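Cell notebook, Plonlow room
Entry 1/11/23 – Z. Zaki

Collection resumed on the two-arm cell with the floral walls fitted. The purpose of this set is to give the Olau model a busy background to learn against, as the plain-wall set from April was judged too easy.

Task for the session: pick up one named block and set it down beside the first-aid case. The operator drives both arms; only one may hold a block at a time. The other objects are to be moved by hand between attempts and their positions need not be recorded.

42 attempts were made and 17 rejected on review, chiefly for hesitation above the block before closing. The running total for the Najafi set now stands at 3,354. Rejected attempts are kept in a separate folder and must not be deleted – Prernitz has asked to see them.

Two matters remain open. The wording of the instruction for the purple block has not been agreed, and the left arm's home position should be checked before the next session.

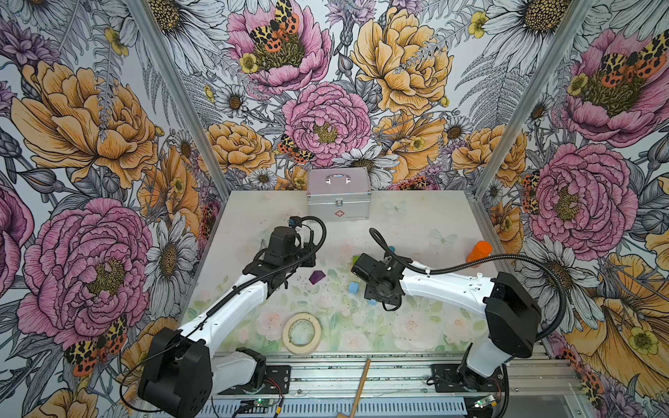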